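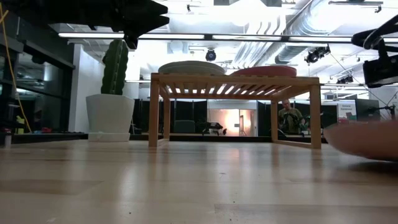

**February, orchard notebook, Varndale station: mango flowering and irrigation, Block C**

Entry opened 7:40 a.m. This entry continues the record of the deficit irrigation work on the mango blocks. Readings for the Felcombe rows are kept separately and should not be merged with those below.

Panicle emergence was assessed on the tagged trees in rows 4 to 9. Flowering is uneven. Trees on the upper side of the slope are well ahead, with panicles fully extended on most terminals, while the lower rows still carry a large share of swollen buds. The lower rows received the same schedule as the upper ones through the dry-down period, but the soil there holds water longer, and the stress intended by the protocol was probably not reached. Tensiometer readings support this view in rows 8 and 9. Row 7 is inconclusive, as one of its two instruments had lost its water column and was refilled this morning.

Total tagged terminals: 429. Of these, 26 were excluded owing to wind damage or broken tags. The excluded terminals are to remain on the sheet, marked X, and are not to be replaced by neighboring terminals. Substitution was permitted last season and made the comparison between years very difficult.

Irrigation was resumed in the upper rows at 9:15 a.m. The header tank was filled to 3000 liters and the valve to the lower rows kept closed. Flow at the far end of row 4 was weak. The filter on that lateral was opened and found to contain fine silt and some algae. It was rinsed and refitted, and the flow improved, although the last four emitters were still slow. They have been flagged with blue tape.

**Powdery mildew**

White growth was found on panicles of three trees in row 5, all on the shaded side. No symptoms were recorded in the other rows. Thongchai Chuensuk inspected the same trees independently and agreed with two of the three; he considers the third to be dust from the access track. A sample from each was bagged and labeled for the microscope. Pending the result, the sulfur application set out in the Thevar protocol is deferred. It should not be made in the heat of the day or while the bees are working the open flowers.

Result, 2:30 p.m.: spores present in all three samples. The third tree is therefore entered as positive, lightly affected. Application to be made at first light on the next calm morning, row 5 and the facing sides of rows 4 and 6 only.

**Pollinators**

Counts were not taken. Wind was too strong from mid-morning onward. Flies were noted on the open panicles in row 4 before the wind rose, with few honeybees. The hives requested from Clutow have not been delivered, and the office has been asked to confirm whether they will arrive before full bloom in the lower rows. After that point they would be of little use to the trial.

**Corrections to earlier pages**

The leaf nitrogen figures entered for row 6 belong to row 9, and the reverse. The bags were transposed before drying. The original figures have been struck through with a single line and initialed. The summary table issued to Felcombe requires the same correction.

**Outstanding**

- Replace the slow emitters in row 4; none of the correct rating remain in the store.
- Read the row 7 tensiometer again once it has settled.
- Decide whether rows 8 and 9 stay dry for a further week. My preference is to hold the valve closed until half of the buds have broken, but the leaves on the end trees in row 9 are beginning to curl at noon.
- Recalibrate the balance before fruit set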